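Warico Open Day

The Warico Open Day is a yearly visitor event held in May at the Warico robotics workshop in Kedine. It is best known for its bottle demonstration, in which a humanoid robot works with drinks bottles at a long white table. Junov, a small engineering firm, has run the event with the Longo technical school since it began. 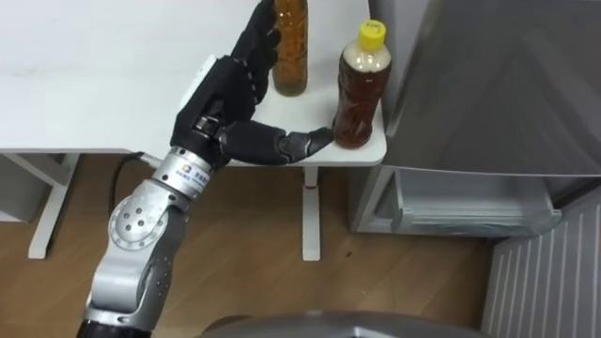
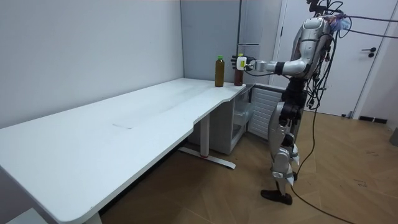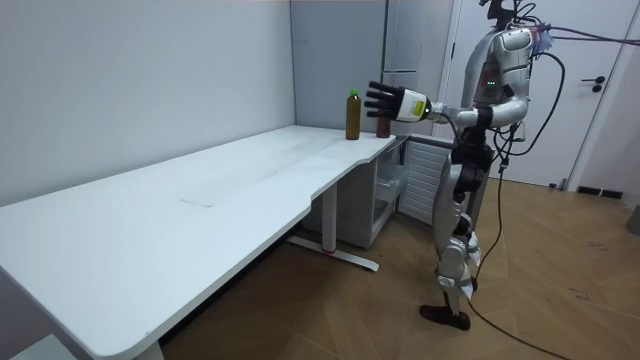
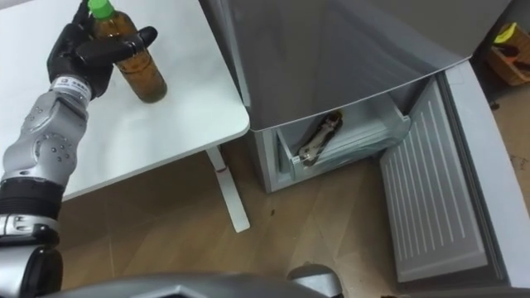 The bottle demonstration at the white table.

The doors open at 4 in the afternoon. Visitors are taken round in groups of seven, and each group stays for one full run of the demonstration before moving on to the repair bench and the parts store. A talk on hands and grip follows in the main hall -- this part is aimed at school pupils, though anyone may sit in.

Drinks bottles were chosen as they are cheap, easy to replace and familiar to everyone. They are also harder to handle than they look. Clear plastic can confuse a camera, thin walls give way under a firm grip, and a tall bottle is easily knocked over by a finger on its way past. Staff explain these points during the run and take questions afterwards.

The first open day was a small affair for parents of Longo pupils. It was later opened to the public, and attendance has since grown to more than 400. Entry is free, but places on the tour must be booked through the school office. Children under five are not admitted to the workshop floor.

Junov also lends the workshop to Longo for teaching in the autumn term. A shorter version of the tour, without the talk, is given to new pupils in September.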